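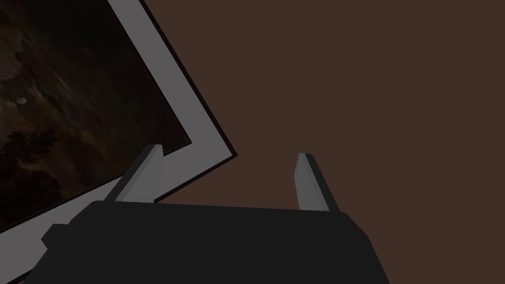 Figure 4. Hand camera view in the kitchen scene, fingers apart, framed picture behind the left finger.

Home Manuals Downloads Release Notes Contact

November
By Shazia Hashmi, Technical Documentation, Nirnau

6. Setting Up the Grippers and Hand Cameras

This section applies to the two-arm robot model in the Rorkeck kitchen scene. It describes how the grippers and the hand cameras are set up and checked before the model is released to users. The procedure must be repeated after any change to the arm files, the finger geometry or the camera mounts. It is not required after a change to lighting or wall color only.

Before starting, confirm that the scene loads without errors in the message window and that both arms are in the home position. The operator must have write access to the cell folder. Users with read access may run the checks but cannot save the results.

6.1 Opening and Zeroing the Fingers

1. Load the kitchen scene and pause the simulation.
2. Select the left arm in the device tree, then open the Gripper tab.
3. Set the grip force to 40 percent. This is a starting value and is adjusted in 6.3.
4. Send the Open command and step the simulation until the finger position reading stops changing.
5. Select Set Zero. The reading should return to 0 and remain there for at least 6 steps.
6. Repeat steps 2 to 5 for the right arm.

Note: The two arms hold separate zero values. Copying the left file over the right file will load without a warning, but the right fingers will close off center.

CAUTION: Do not select Set Zero while the gripper is holding an object. The held width will be stored as the open position, and later Close commands may push the fingers through the object.

6.2 Checking the Hand Camera

The hand camera should show both fingers and the upper face of the gripper housing. A view that shows only one finger indicates that the camera mount has been attached to the wrong link.

1. Open the hand camera window for the arm being checked.
2. Move the arm until the fingers are over a plain surface. A busy background makes the finger edges hard to judge.
3. Confirm that the space between the fingers is clear.
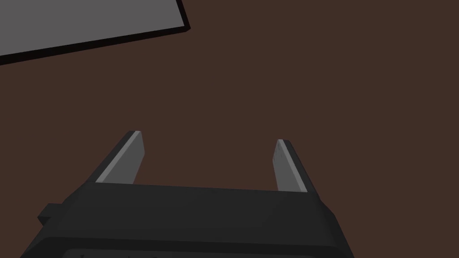
4. Turn the wrist through a quarter turn in each direction. The fingers and housing must stay fixed in the view while the background moves.
5. If the fingers drift, open the camera mount file and confirm that the parent is the gripper base. Save, reload the scene and begin again at step 1.
6. Save the camera settings under the name of the arm.

Note: The fingers do not need to look equal in length. A small difference due to camera angle is acceptable and should not be corrected by editing the finger files.

6.3 Grip Check With a Flat Object

Flat, framed objects are used for this check. They show slip and tilt more clearly than round ones, and a weak grip at a corner is easy to notice. Prasert Meesuk of the Dromasden test group maintains the list of approved objects.

1. Open the main camera window in addition to the hand camera window.
2. Bring the right gripper to a corner of the framed picture and send the Close command.
3. Raise the object clear of the counter and any items standing on it.

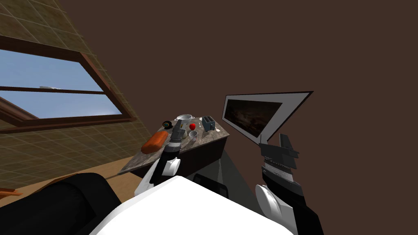 4. Hold the position for 965 steps with the left arm stationary.
5. Compare the object angle at the first and last step. A change of more than 4 degrees is a failed check.
6. If the check fails, raise the grip force in small increments and repeat from step 2. If the object shakes in the grip, the force is too high.
7. Record the final force value in the cell log, together with the operator's initials.

CAUTION: Keep the other arm out of the path of the object. Contact between the arms does not stop the simulation, and the results recorded after contact are not valid.

The check takes roughly ten minutes for each arm. Questions about failed checks should be sent to Decha Srisuk. Requests for new scene objects are handled by Jarrah Lowther.

6.4 Returning the Cell to Service

1. Release the object and send both arms to the home position.
2. Reset the scene so that all objects return to their starting places.
3. Close the camera windows and save the cell file.
4. Remove the maintenance flag from the device tree.

12 shares 3 comments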